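17th June

Ledger rebinding for the Derkbridge parish office, continued.

Cut the last of the gray boards this morning and left them under weight with the others. The first batch had a slight curl toward the grain side and I wanted to see if it would come out without damping. It mostly did. The two worst ones I turned over and put back.

Paste test first. Marwa made up a fresh batch of the Vodska wheat paste using 100 g of powder, cooked on low until it went glassy, then pushed twice through the fine sieve. It came out smoother than my last one, which had been sitting in the fridge too long and had started to weep at the edges. We brushed both batches onto offcuts of the 125 gsm endpaper and pressed them between blotters.

Results so far:

- Fresh paste, thin coat: flat, no cockling, good hold at the corners.
- Fresh paste, heavy coat: cockled along the short edge, eased a little in the press.
- Old paste, thin coat: lifted at one corner when I got a fingernail under it.
- Old paste, heavy coat: did not bother leaving it in. Soaked through.

The old batch is in the bin. Please label the jars with the day they were made. The tape is in the top drawer with the bone folders.
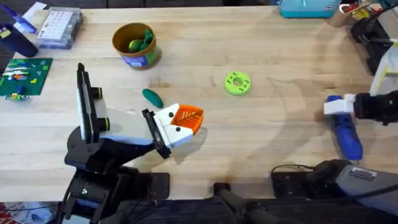
Cloth next. We have two to choose from. The Hodo buckram is stiffer and turns in cleanly at the head and tail, but it fights you at the corners and shows every smear of paste as a shiny patch. The Shirazi cloth is softer with a paper backing. It takes a crease well, and a damp sponge lifted a fresh smear without leaving a ring. Color is close enough on both. Lorne prefers the buckram because these books will be handled by people in a hurry and stood on their ends in a steel cabinet. I think he is right about that. We will use buckram for the covers and keep the Shirazi for the slipcase, if the office still wants a slipcase. Marwa is going to ask.

Corner method: tried the library corner and the mitered corner on scrap board. The library corner is bulkier but leaves nothing cut at the point, and in the stiff cloth it was easier to get tight. Going with library corners on all 6 volumes so they match.

Trimming the turn-ins: one board thickness and a half left beyond the miter point was right for the sample. One thickness was too mean and the board showed. A straight pass with a fresh blade gives a clean edge in the buckram. Anything dull pulls the threads and you get a fringe that shows under the pastedown. Change blades between volumes, even if the old one seems fine. 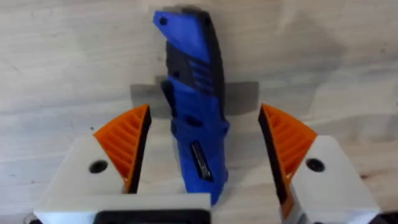 *Folding utility knife, closed.*

Sewing: the text blocks on the three older ledgers are sound and I do not plan to resew them. The kettle stitches are tight and the tapes are only frayed at the ends, so I will extend them with new linen laid over and pasted down. The fourth has a broken section near the front. I have tipped in a guard of thin tissue along the fold and will sew it through to its neighbors tomorrow. The last two are newer and were glued only, which explains the loose leaves. Both need to come fully apart. Some 2,000 leaves between them, so I would like help with the collating.

Collating note: the page numbers in the newest ledger restart partway through. It is an error in the original stamping. Do not "fix" the order to match the numbers. Follow the dates of the entries. I have put pencil marks at the foot of each leaf, inner margin, very light, to be rubbed out before sewing.

Spines: scraped the old glue off one block with paste as a poultice, left under plastic until it went soft. It came away in long strips with the back of the bone folder. Slower than dry scraping but it did not take any paper with it. Worth doing the others the same way.
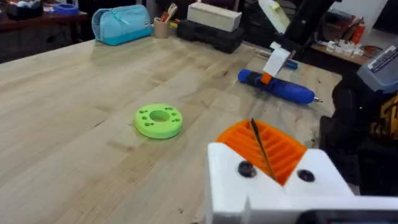 *Butcher-block bench, long view toward the back edge.*

To do:

- Sew the broken section in volume four.
- Marwa to phone the office about the slipcase and the lettering. We still don't know if they want years on the spine or only volume numbers.
- Lorne to cut spine liners, grain running head to tail.
- Order blotters. The ones in use are stained and the stain is starting to transfer.
- Check the curled boards before casing in.

Press is set and should not be opened before morning.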